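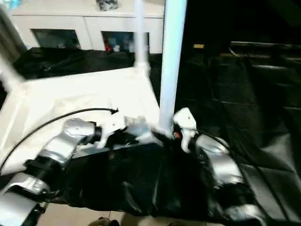 Black garment, dark glossy fabric, over the front edge of the white top

[Gremell-list] Re: White chairs, loose seats and the black covers
From: Kieran Catterall
Friday, 4:12 pm

Dana wrote:
> We have the same white tube-leg chairs at Modley and the seats have
> started to sag on a few. Before I order anything, can you tell me
> (a) whether the seat sheet can be pulled tight again or has to be
> replaced, and (b) what you do about the black covers? Ours come out of
> the bag so creased that people complain. Also, how many did you end up
> with in the hall? I have 1562 on an old inventory and that can't be
> right.

Taking these in reverse.

The 1562 is the old Clindgate number and it includes benches, stools and everything that went to the other building. For chairs of this type we have 317 on the current sheet. I'd throw out the old inventory. I've asked for it to be taken off the shared drive twice.

Covers. They are dark, shiny and they show every wrinkle. We stopped folding them in quarters, which left a cross right in the middle of the back. Now we drape them over the edge of a table first, pull the top edge out sideways between two points, and let the rest hang in front. Then they get rolled on a cardboard tube. It takes around 4 minutes a cover if you're careful and less once you get going. Steaming works too, but keep the steamer moving and try it on an inside hem first. The shine can go flat in spots — we lost a couple that way last September.

Don't iron them. The Kermani rental people told us a cool iron was fine and I would not do that again.

Seats. You can't tell much from the top. Turn the chair over so the legs point up and look at the inside of the seat frame. It's easiest on a low surface, at a height where you can get at the corners.
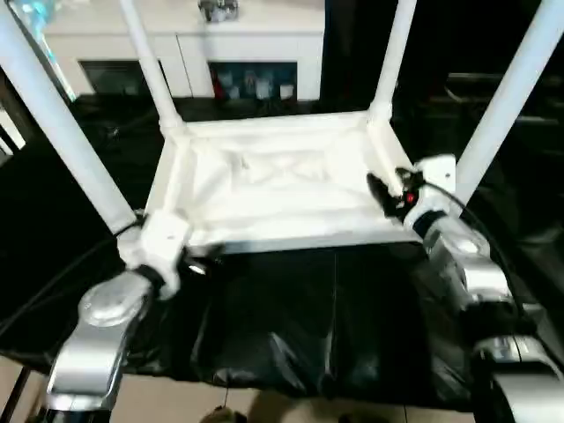 Chair upside down, white sheet slack inside the seat frame

On that one the sheet has soft folds across it and is lying loosely in the frame. Whether yours can be tightened depends on how it's fixed at the rim. If there's spare material folded under, you can usually take it up. If it was cut flush, you have nothing to grab and you're looking at a new sheet. I've had both kinds in one delivery, so check each chair before you order for the whole lot.

While it's upside down, look at the 4 corners where the legs meet the seat. Put a hand on each leg and push in and out. Any movement at the joint and the chair goes in the repair stack, whatever the seat looks like. Wipe the rim too. Dirt collects on the under edge and then comes off on the covers, although on black you may not notice until somebody sits down in light pants.

I have spare cardboard tubes if you want them — they're the long ones, so bring something bigger than a hatchback.

Kieran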